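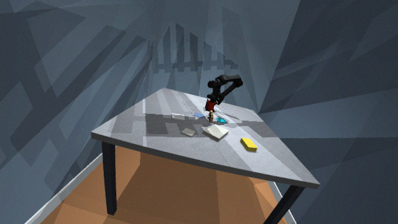

Home Products Service News Careers Contact

We use cookies to remember your settings and to count visits to this site. Accept all / Manage choices

Tondodum Releases Setup and Service Guide for Montes Tabletop Robot Cell

Guide includes a simulated copy of the cell for checking changes before they reach the floor

TULTILVILLE – Tondodum has released a setup and service guide for Montes, its single-arm tabletop cell for picking and placing small flat parts. The guide covers installation, daily and monthly care, gripper replacement and return to work after a repair. It comes with a simulated model of the cell that service staff can run on an ordinary office computer.

The guide was written during the installation of a Montes cell at Indwood, a Tultilville company that packs replacement parts for cabinets and shelving. Indwood's cell went into daily use in August. It handles spacers, cover plates and small blocks that used to be sorted by hand at the end of each shift.

"Most of the calls we get are about a cell that worked fine until somebody moved something," said Yoon-hee Ham, service manager at Tondodum. "A table gets pushed over to make room for a pallet, or a gripper gets swapped and the new one is a little longer. The arm is still going where it was told to go. We wanted one set of instructions that starts from that kind of problem."

Setting up the table

The first section deals with the table. The arm is mounted at the back edge and works toward the front, so any lean in the top shows up as a height error that grows with reach. The guide asks the installer to level the top before the arm is bolted on and again afterward, with the arm stretched out over the front edge and then folded back.

At Indwood the second check found a problem. One foot had been set on a patched section of concrete and settled under the weight of the arm. Ismail Farouk, the Tondodum technician on the job, moved the table 300 millimeters along the wall to get all of the feet on sound floor, then repeated the leveling from the beginning.

"It cost us a morning," Farouk said. "If we had shimmed it and carried on, Indwood would have been shimming it again every few weeks."

Once the table is level, the installer teaches the cell 17 reference points on the surface. The arm is brought down to each point with a pointed setup tool in place of the gripper, and the position is saved. The points are then visited again in a different order. If any of them is off by more than the limit printed in the guide, the whole set is taught again. Correcting a single point is not allowed.

Working in the simulated cell

The simulated model shows a plain table with the arm at the back and six small test parts on the surface. The parts are different colors so that staff can tell them apart at a glance, and they are low and flat for the most part, with one thicker yellow block set toward the front. The wrist on the model is bright red and the arm above it is black, with a brown gripper below, which makes it easy to see where the tool section begins when the arm is folded over a part.

Mi-kyung Hyun, who built the model, kept the room around the table simple. Walls and floor are there to show the limits of the space. Shading and surface finish are basic, and the software does not try to match the lighting in any customer's building.

"People ask if we can make it look more like their shop," Hyun said. "We can, but it slows the program down and it doesn't help with the job. What has to be right is the table height, the reach of the arm and the length of the gripper."

The guide calls for three changes to be tried in the model before they are made on the real cell: a new gripper length, a new part thickness, and any change to the height at which the arm travels between picks. The model has known limits. It does not predict how a part will slide when it is touched off center, and it treats every part as stiff. Thin plastic parts that bend when gripped still have to be tested on the table at low speed.

Daily and monthly care

The daily routine is short. With the cell stopped and locked out, the operator wipes the table surface and the gripper fingers with a dry cloth, looks along the cable for rubbing, and checks the fingers for chips. The cell is then started at low speed and sent to 4 of the reference points, one near each corner. The results go on the log sheet.

Compressed air should not be used on the table. At Indwood, fine board dust was blown off the surface and into the wrist cover, where it packed around the seal. Farouk cleaned it out on his second visit. A page on dust was added to the guide afterward.

Once a month the wrist cover comes off. The guide lists the screws in order, gives the tightening values and shows where grease is and is not wanted. Mounting bolts at the base of the arm are checked on the same visit. If any of them turns, the reference points have to be taught again before the cell goes back to work.

Replacing gripper fingers

Fingers are changed in pairs, even when only one is damaged. After the change, the service person measures the closed gripper from the wrist face to the fingertips, enters the length at the cell and in the model, and runs the model first. The arm is then lowered over an empty part of the table until it reaches the checking gauge. Parts are put back on the table only after that check has been signed off.

Before full speed is allowed, the cell has to complete 400 picks at reduced speed with the log turned on. A dropped part does not end the run, but it has to be written down with the name of the part and the place where it fell. A touch between the gripper and the table does end the run, and the length has to be measured again.

Mal-soon Maeng, who supervises packing at Indwood, said the reduced-speed run was the part her crew liked least at first. "It's slow and you want your machine back. We did skip it one time, on a late shift, and bent a finger before lunch the next day. Now we start it at 2 p.m. and let it go while we do labels."

Availability

The guide and the simulated cell are free to all Montes owners and can be requested through the Tondodum service desk. Owners of older Montes cells should have the serial plate number ready, as the wrist cover screws differ on early units and a separate page applies. Printed copies with wipe-clean pages can be ordered with the next parts shipment.

Tondodum will hold hands-on service classes at its Tultilville shop for customers who want to practice the monthly wrist work and the finger change before doing it on their own equipment. Class places are limited to two people per customer.

Press contact: Ilídio Aguiar, Tondodum, Tultilville

Sign up for our newsletter: product updates and service notes by email. You can unsubscribe at any time.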